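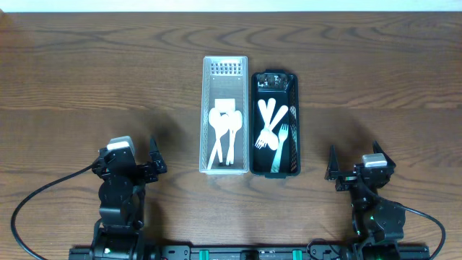 Yasaman Talebi had expected the spoons to be the easy part. Thin, light and flat on the table, they turned out to be the best test the Skitov robotics group could have asked for, and she says she would happily spend another year on them.

The group has released the results of Lovby, a training method that helps two-armed robots learn small household jobs from fewer human examples. In the group's tests, a robot trained with Lovby picked up plastic cutlery and put it in the right basket in 88 per cent of attempts. The same robot, trained on the same examples without the new method, fell well short of that mark and made most of its mistakes in the last few centimetres before the grasp.

Those few centimetres are what Lovby is about. A robot that learns by copying people usually treats every moment of an example as equally useful. Most of each recording, though, is simply an arm travelling across a table. The part that decides whether a spoon is picked up or pushed away is very short, and it can get lost among everything else.

Lovby finds these short stretches by itself. It compares what the camera on the wrist sees with how the fingers are moving, and marks the moments when a small change in one calls for a quick change in the other. During training, the robot goes back to the marked moments more often. People giving the examples don't have to label anything, and they don't have to change the way they work.

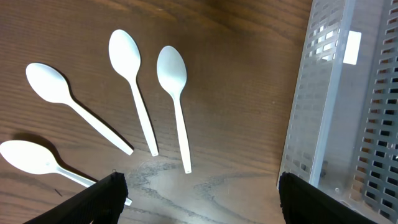

The full set used for the study holds 700 examples, all recorded by people steering the arms by hand through a pair of matching controls. The team then trained again and again on smaller and smaller shares of it to see when the robot would begin to struggle. With Lovby switched on, the results held up far longer than anyone in the group had bet on (and there were bets!).

"We kept taking examples away and waiting for it to fall over," said Thibault Royer. "On the Friday when it was still sorting forks on a fraction of the data, I went back and checked that I had loaded the right file. Twice."

Cutlery was chosen because it is cheap, familiar and surprisingly awkward. A spoon handle gives two fingers very little to close on, and a grip that is slightly too high slides straight over it. Pieces also come to rest across each other, so moving one can shift the next. Each test began with a fresh layout, and the robot had 30 seconds for each piece. Anything dropped outside the basket was counted as a miss, even if the robot went back for it and got it in on the second go. 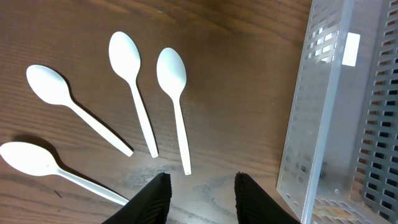 White plastic spoons and a perforated basket seen from the wrist, with the gripper open.

The study also looked at what happens when the job changes. After learning with spoons, the robot was given forks, along with only 15 new examples. It learned the new piece quickly, and its handling of spoons stayed as good as before. That second finding pleased the team most, as robots taught something new often get worse at what they already knew.

There were failures too, and the paper gives them a section of their own. Knives lying flat against a basket wall remain hard. So do handovers from one arm to the other, where each wrist camera sees only its own side of the exchange. The group is now working on a way for the two arms to share the moments they have marked.

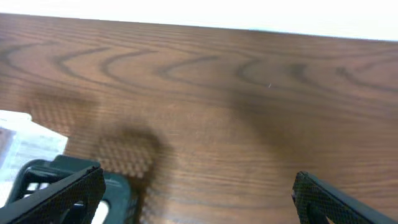
Knowing when to do nothing was another part of the work. Older versions of the system would sometimes close the gripper on an empty patch of table, and the team traced many of these false starts to changes in light and shade. From the wrist, a robot can be looking at nothing but wood grain between its open fingers and still have plenty to be fooled by, with one shadow speckled like a grid and another spreading into a soft dark patch. Lovby gives such moments little weight unless the fingers in the original example were about to act. Closing on bare table became rare in the later tests, and the group plans a closer study of the effect using other surfaces and lamps.

The training code, the full set of examples and the table layouts used in testing will be available in October through the Rultusow archive, free of charge for teaching and research. The group has written a plain guide to go with them and would love to hear from other laboratories that try the method on jobs of their own, especially ones with no cutlery in them at all.

The work was carried out at Skitov with support from the Ghaffari fund. Requests for interviews or a visit to the laboratory can be sent to the Skitov press office.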